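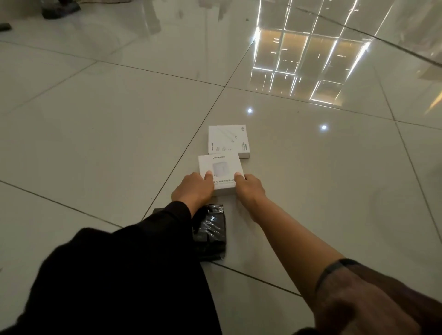
Small flat boxes, gripped at the corners.

I've been comparing two grippers for tidying jobs, the Feltberg and the Kragh, and small boxes are a good first test – slow the close speed way down and use the soft pads. The Kragh did 28 picks before I had to re-zero it! Nested baskets are harder (thin rims, and they love to stick together), so go for the rim.

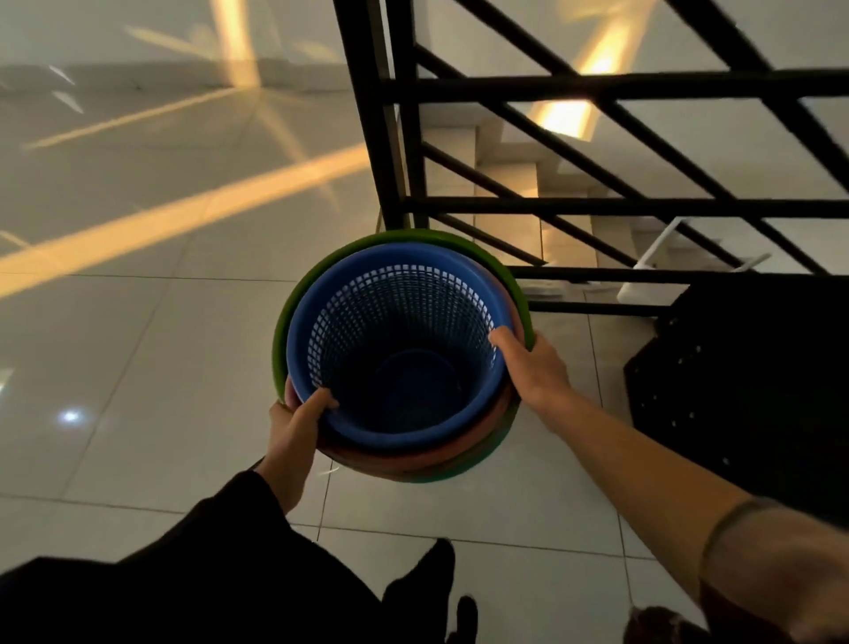 Do I need a new controller to swap grippers?
Usually the old one is fine – just save your settings first.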